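berus-board

Board perception and grasp planning for tabletop chess with a wrist-mounted wide-angle camera. Maintained by Maarten Desmet and Cristóvão Tavares.

Status

Used daily on the Kallier cell. The API may change before the next tag.

Install

pip install -e .
Needs the kazmi driver on the same host. Calibration files go in config/lens.

How it works

board_fit undistorts the wrist view and fits the grid to the printed border line. Squares are named from the fitted pose; printed labels are only used to settle which way round the board is.
piece_net gives a class and a base point for each piece. Tall pieces lean outwards near the rim of the view, so never plan from the crown.
grasp_plan picks a finger axis that clears the neighbouring squares.

Parameters

fit.max_iter: 3000
grasp.settle_ms: 6
log.port: 2515

Grasp check

After closing, grasp_check looks for a piece between the two red fingertips. A rook held upright shows mostly its notched top.
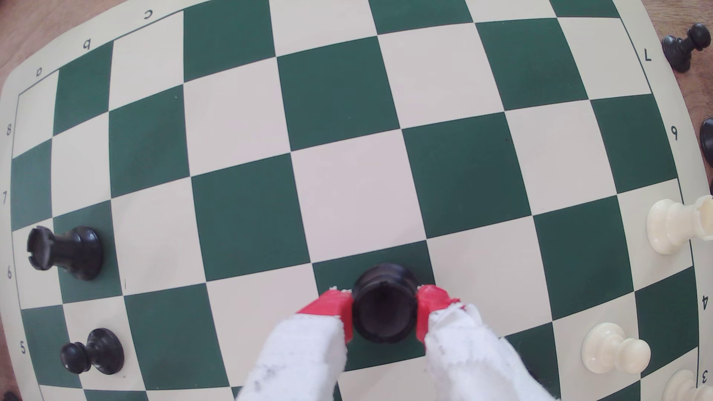

Known issues

Pieces lying off the board are still reported, with square set to none.
White fibres near the fingertips can upset the mask. Trim them or raise mask.min_area.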